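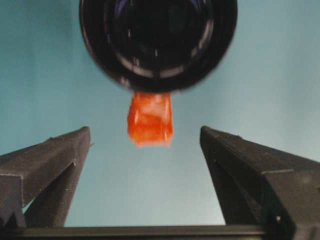 Burgi Lüthi would like it known that the arm behaved perfectly. She says so within a minute of my sitting down, in the tone of a person defending one of two siblings.

"The arm stopped," she says. "You press the button, the arm stops. It has always stopped. We were very proud of how it stopped."

The gripper was another matter. On Tuesday, April 5, 2022, with the arm parked and the stop lamp lit, the two fingers on the end of it closed on the hand of Hamidreza Ranjbar, who had reached in to take out a scrap of material. He got a bruised index finger and a split nail. He also got a new nickname, which he has asked me not to print.

Lüthi runs the soft handling cell at Ustholm, where the job is teaching a robot to pick up things that have no opinion about what shape they are. Small, floppy, crumpled, slippery. It's slow work and much of it is watching a pair of fingers fail to hold something, then moving a setting and watching them fail differently. Five people share the cell. Since the accident, all five have become bores on the subject of wiring, and I spent most of a day being bored by them, quite happily.

Ranjbar tells it best, having told it most.

"We were in a run of 50 grabs," he says. "It had stopped on one, the fingers open, and it didn't like something. I wanted the piece out of there before the next try. So I hit the stop, I waited for the arm to settle, I opened the door, I put my hand in. I did the whole thing the way it's written on the wall. I was basically in the training video."

And then?

"And then I said a word that isn't in the training video."

He is quick to say that the force was nothing dramatic. The gripper was set to 50 newtons, enough to hold on and hurt, and he could pull free once he'd stopped pulling in the wrong direction. "Your instinct is to yank straight back. Don't. Go sideways." He demonstrates on a stapler. It's clear the stapler has been used for this before.

What bothered everybody was the timing. There was a gap of three seconds between the door opening and the fingers shutting. If they'd closed the instant he hit the stop, there would have been nothing between them except air. The machine had waited, quite politely, until he got there.

The person who worked out why is Nazanin Asadi, and she did it with a pencil, because the log was no help. The log said the gripper had been told to close. It had indeed been told to close. The log considered its work done.

"Look at who gets power from where," she says, and pulls over a drawing with so much red on it that it could pass for a school essay. "The arm has its own controller. The stop button goes to that controller. Very good. The gripper has a Karimi driver, a little box on the wrist, and that gets its 24 volts from the supply in the cabinet. And the supply in the cabinet has never heard of the stop button."

So the stop cut the arm and left the gripper live.

"Yes. But live isn't moving. A live gripper can sit there all afternoon. You need a second mistake."

The second mistake was a queue. Commands to the fingers went through a piece of software called Lekex, written in-house a few years back by someone who has left and is, I'm told, doing well. When the arm stopped in the middle of a grab, Lekex held on to the next finger command and waited for the arm to say it had arrived. The arm was never going to arrive. It was stopped. But Lekex also had a timeout, and when that ran out it decided the arm must surely be there by now and sent the command anyway.

"It was an optimist," Asadi says.

I ask whether anyone had known about the timeout. She says that it was in the comments at the top of the file, spelled correctly, with a date. She had read it herself. She'd thought it was sensible. It had been put in so that a dropped message wouldn't leave the gripper hanging open forever with a piece of work underneath it, and for that it was a good idea.
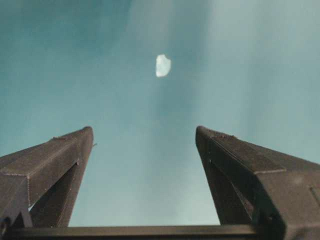
*Fingers open, seen from the wrist camera, with a small white piece above the gap.*

I'd assumed that the wrist camera would have settled all this by lunchtime. It points straight along the fingers, after all. Asadi gives me a patient look. The camera on the wrist feeds the grasp software, and saving the pictures had been tied to the arm's running state, so when the arm stopped, the saving stopped with it. There is no picture of Ranjbar's hand. He regards this as the one piece of luck in the whole business.

The repair took longer than the diagnosis. Miloslav Hájek did the cabinet work, and he speaks about it with the satisfaction of a man who'd been asking for a new cabinet anyway.

"First idea, everybody's first idea, is cut the power to the gripper when you press stop," he says. "Fine. Now what happens if it's holding something?"

It drops it?

"With this one, no. It has a screw in it, so it stays where it is. Good if it's holding a part. Less good if it's holding Hamidreza."

This took up two meetings. A gripper that stops dead won't bite you, but if it has already bitten you it won't let go either. A gripper that springs open lets you go, and also lets go of whatever it was carrying, possibly onto your foot. Lüthi says the discussion was calm. Hájek says it was not calm. Ranjbar says he abstained, on the grounds that he had a conflict of interest.

They settled on killing the power and adding a release. There's now a knob on the side of the gripper that backs the fingers off by hand, and Hájek makes me try it. It's stiff. I get the fingers apart with my left hand, slowly, and he nods and says that it would feel quicker if I were motivated.

The supply to the driver now runs through a safety relay from Staltcombe, switched by the same circuit as the arm. The door is on that circuit as well. Lekex lost its timeout. On any stop it now throws away the whole queue, and a person has to start the grab again from the beginning, which irritates everyone a little each day. Lüthi is comfortable with that.

"I'd take a dull machine," she says. "I'd take a really stupid one."

She's less comfortable with the risk assessment, a binder she puts on the table without opening. It had been done when the cell was built, and done properly. But the arm came with one gripper and the cell now has another, and on the day of the swap someone wrote "end effector changed, no effect on stop function" and signed it. I ask who.

"Me," says Lüthi. "It was true, too. The stop function was exactly the same. It stopped exactly what it used to stop."

The old gripper had run off the arm's own tool connector. Press stop, and the whole lot died together. The new one wanted more current than the connector could give, so it was fed from the cabinet, with a cable that took Hájek an afternoon to route and that he says is still the neatest in the building. (I've seen it. It is very neat.)

Lungile Nkosi, who came over from the plant next door to do the outside review, spent a day in the cell and wrote up her findings in plain words. Her main complaint was with the test. Every week somebody had pressed the stop while the arm was moving, watched it halt, and ticked the sheet. In all that time the fingers had never been moving when the button went down.

"I asked them to show me the test and they did, and it was a lovely test," Nkosi says. "So I asked for it again with the gripper halfway through closing. It carried on and closed. You could have heard a pin drop. Well, you could hear the gripper."

The sheet has 3 more lines on it now. One is to press stop while the fingers are closing, one is to open the door while they're closing, and the last is to press stop and then stand there with your hands in your pockets for a full minute and see whether anything happens. The pockets are Nkosi's wording. She wouldn't let them edit it out.

I was there for that week's test, which Ranjbar ran. He pressed the button, the arm froze, the fingers froze half shut. He put his hands in his pockets. We all watched the gripper for a minute, and at the end of it he wrote down the time and reached for the release knob, going in from the side.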